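Speaker notes: student robotics club evening, ten-minute slot

Opening
Hi everyone, I'm Salamatu Igwe and I look after the Pukia project with Finn and Brynhildur. Thank the hosts. Say how happy I am to see so many first-years here!

Start with the task, because it sounds so small. Pick up a mug, put it down where you meant to. You did it this morning half asleep. We've spent a whole term on it and I still love it. 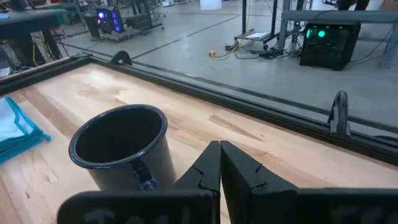
Handles first. Our early plan was to grab the rim every time, and Finn argued (loudly, he's in the second row, wave at him) that we should go for the handle whenever it faces the gripper. We tried both. We logged 3,865 attempts, and 2,689 of them ended with the mug standing where we wanted it. Pause here and let them do the maths.

Talk about the misses, they're the fun part. Fingers closing on air, fingers nudging the mug along the table, one very slow tip-over that had the whole room yelling. Every miss got a line in the log, with initials. Baldur Egilsson set that rule and he was right.

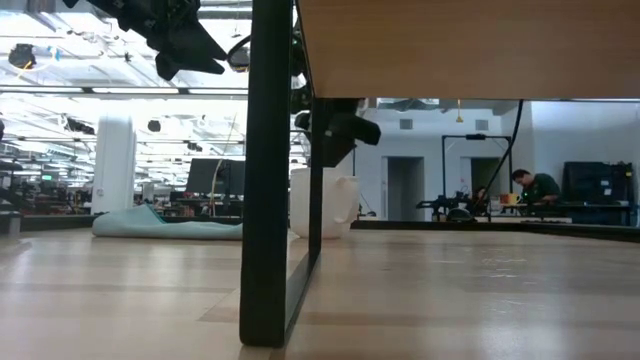

Changing viewpoints was Brynhildur's idea. From the wrist you get lovely detail up close and lose track of everything else. From the side you can tell how high the fingers are, until something blocks the mug. Ask the audience which one they'd trust, hands up, then move on quickly or we'll be here till 10.

What's next
Cloths! Folding is our July goal and we're a bit scared of it.

We need four new people. You don't have to code yet, Finn couldn't when he joined. Sign-up sheet is by the door, and I'll stay for questions.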